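Workshop Tips: Budgeting for a Hand-Held Gripper Setup

Filed under: Bench and equipment

Readers who teach kitchen jobs to a robot arm at home or in a small shop keep asking what to buy first. The short answer is the table, then the gripper, then the arm. The arm can wait until you know which jobs you want done.

Start with a list of jobs. Write down every item the gripper has to hold, and measure the widest and the thinnest. Lids, mugs and cutlery all want different things from the fingers. If you measure after you've ordered, you'll pay for a second set of fingers.

Set a ceiling before you look at catalogues. Mine was $3,000 for everything on and around the table, arm not included. Keep a fifth of your ceiling back for cables, screws and freight. Freight to Grirkcombe cost me $97 on one small box of brackets, and I hadn't allowed a cent for it.

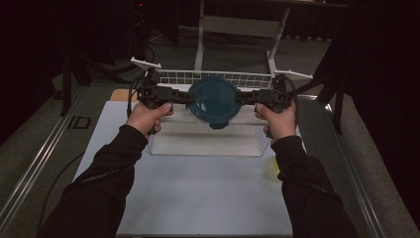 Dish racks are cheap and worth choosing with some care. Take a tape measure to the shop and check the height of the back panel as well as the footprint. I like a low one with a wire grid behind. A round lid gripped by its two rims, tilted with the flat top toward you, can then be brought up in front of the grid with both hands still on the handles. A tall rack gets in the way of your knuckles. Colour matters too. A teal lid is easy to pick out against a white rack and a white tabletop, so buy your practice lids in strong colours and leave the white and clear ones for later.

Tabletop. Plain, smooth and easy to wipe. Allow more depth than you think you need, as the rack takes up the back and your forearms take up the front. Second-hand office desks are good value if the legs don't wobble.

Rails. Aluminium extrusion is sold by length, and the cutting fee is often charged per cut. Work out all your lengths first and send one order. Sugeng Chin buys his in full bars and cuts them himself, which pays off only if you already own a decent saw.

Gripper. Ask the seller three questions: what the fingers cost to replace, whether the screws are a standard size, and how the cables come off. Plastic brackets will crack sooner or later. I put $80 a year aside for them. The Tavari I looked at had good handles, but the fingers came only as a full assembly, so I passed.

Cables. Buy 2 of each. Choose a length that lets you reach both ends of the table with slack to spare, and try it with your arms out before you tie anything down.

Clothing. Fitted long sleeves in a dark, matte fabric. Loose cuffs catch on the screws.

Leave the arm until last. Sabine Gerlach bought hers in November on a discount and then found it couldn't reach the back of her bench. A new bench wiped out the saving.

Next month: drawer runners, and which ones can be repaired.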